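Come take computers apart with us!

Wasten is looking for 3 bench helpers for our July teardown run, and we'd love to hear from people who like screws, clips and cables as much as we do. We have 600 old office desktops to open up, and every one is a little different inside -- that's the fun of it.

You'll unlatch drive caddies, free up memory, unplug power cables and sort the parts into bins. Khrystyna-Mariia Ivanyshyn runs the bench and will teach you everything in your first 2 shifts. Patience counts for more than experience, and steady hands are a big plus!

Shifts start at 9 a.m. To apply, send a few lines about yourself to Orysia Fedoruk at the Wasten front desk -- tell her about something you once took apart. 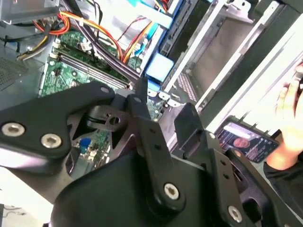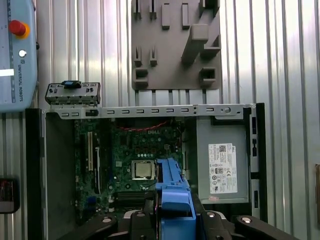 Desktops with the side open, green boards and blue plastic drive parts
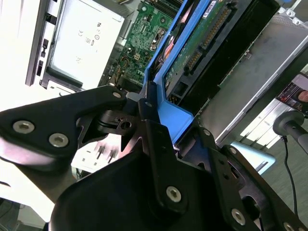 Do I need to bring my own tools?
Every bench has a full set of screwdrivers, so just wear closed shoes.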